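Shared task lists in Voreo – one list or one per channel?

nlashari
Saturday, April 16, 2022
We moved 12 people onto Voreo in the new year. Chat is fine. Tasks are a mess, as every channel gets its own list and people add the same job twice. Has anyone turned channel lists off and run a single one?

Rarkness
Yes. Settings, Workspace, Tasks, then untick "list per channel". Export first. Old items go to the archive and you can't bulk restore them.

plastex_ops
I wouldn't. We tried one list and had 120 open items in it by August. Everyone stopped looking.

Rarkness
That's a filter problem. Save a view per person and pin it.

plastex_ops
Saved views don't show on mobile, and half of ours only use the phone app.

Rarkness
They do if you pin them from the desktop first. Might be newer than your version.

matousek_j
We keep 2 lists, one for client work and one for the office. Also watch the limit – the basic plan stops at 3,000 tasks and archived ones count.

nlashari
Didn't know about the archive counting. We're at home on Mondays so mobile matters. I'll try two lists for a month. Steps so far, corrections welcome:

Step 1. Export every channel list to CSV and clear the desk before sorting through the printouts.

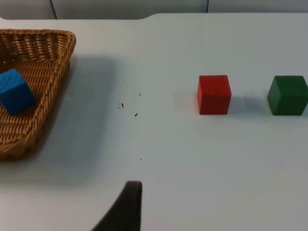
Step 2. Untick "list per channel" and create the two new lists.

Step 3. Import the open items only.

matousek_j
Swap 2 and 3 round if you can. Import fails on dates sometimes, and you'll want the old lists still there.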